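Home, finally. Landed 15 hours later than the ticket said

27th May

Typing this on the couch with my shoes still on. Bag is by the door, not touching it till tomorrow. I told a few of you I'd write up the Jornside trip and I will, the good parts get their own post, but first I need to get the flight home out of my system.

So. Jornside airport. Small place, one long hall, one coffee counter, gates 1 through 6 all basically in the same room. Tranov Air flies out of there twice a day to Burnov and then you connect. I had the afternoon one. Got there early like I always do, got a seat near an outlet, felt pretty smug about it.

First delay was 40 minutes. Fine. Second one, no time given. Just the word DELAYED in yellow. By then the hall was full, because the flight to Yau was late too and they'd put both of us at gate 4.

Now the fight. It wasn't even a real fight. A guy in a tan jacket, Yau flight, had been standing at the desk for a long time. The agent, name tag said Hoi-yan Yu, was being very patient with him. He wanted a hotel voucher. She said vouchers get handed out once a flight is cancelled and his wasn't cancelled. He said that was a game they play. To be fair to him... kind of is.

Then a second guy behind him told him to move it along. Tan jacket turned around. Words. Some of the words were about mothers. Somebody's roller bag got kicked, and I don't know if that was on purpose or just a foot in the wrong spot. And then two grown men were holding each other by the sleeves, going in a slow circle, neither one willing to let go first.

Phones came out right away. All of them. I counted zero people putting a hand between the two guys and a whole wall of screens. I had mine in my hand too, I'll admit that, but I was texting my sister.

The person who stopped it was a woman from my flight, Milagros Barroso (we talked later, she said I could use her name). Maybe 70, gray braid, cardigan. She walked up and said, pretty loud, "There are kids sitting right here." And there were. Three of them on the floor with a card game. Both guys looked down at the kids and let go. Airport police showed up a few minutes after that, took the two of them off to the side, wrote stuff down. Tan jacket did get on his plane in the end. Don't know about the other one. 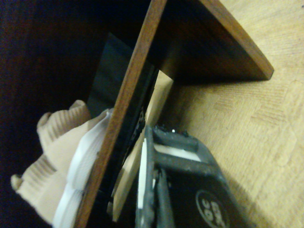

Meanwhile our flight got cancelled. Of course. They announced it at 9:15 pm, right after the coffee counter pulled its shutter down. Crew out of hours is what they said. Everybody stood up at the same moment and there was one desk open for all of us.

Here's what I did and I'd do it again. Got in the line AND called the airline at the same time. Phone won. I was still 18 people back when a very calm man named Kwan-ho picked up and put me on the morning flight with the connection already fixed. Took him maybe ten minutes. I passed the number back to the couple behind me and they passed it back too, and pretty soon half the line was on hold listening to the same flute music.

Hotel was harder. The vouchers were for a place out by the ring road and the shuttle held twelve. Third run for me. Got to the room at ten to midnight, had to be back at five. The voucher also came with a meal credit good at the hotel restaurant, wich closed at ten. I had a granola bar and some of those little crackers from the flight over. Slept in my clothes.

Milagros was on my shuttle and that's how we got talking. She taught middle school for years. Makes sense. She wasn't proud of herself or anything, mostly annoyed that it took so long for someone to say something. She said when she was teaching, you never went after the two kids who were fighting, you talked about the room. I keep chewing on that.

Morning flight was fine. On time even. Same agent at the gate, Hoi-yan, which means she went home for what, six hours? I said thank you for last night and she laughed and said which part. If anyone from Tranov reads this (no one from Tranov reads this) give that woman a raise.

Few practical things, since people always ask me in the comments:

Save the airline's phone number before you leave home. The one on the app took me to a chat thing that kept asking for my booking code over and over.

Keep one day of meds and a toothbrush in the bag that stays with you. They would not give checked bags back overnight.

Ask for the cancellation in writing. The desk had a printed slip but only if you asked. I'm going to need it for the claim, which is 300 if I read their page right, and I may not have. Will report back.

Charge up everything while you wait. My outlet seat was the best desicion I made all day.

Wai-kit, I know you're going over in August on the same route. Take the morning one. And bring better snacks than I did.

Ok. Shoes off, shower, bed. Jornside post by the weekend probably, there's a lot of harbor and a very good soup place and I have to sort through my notes first.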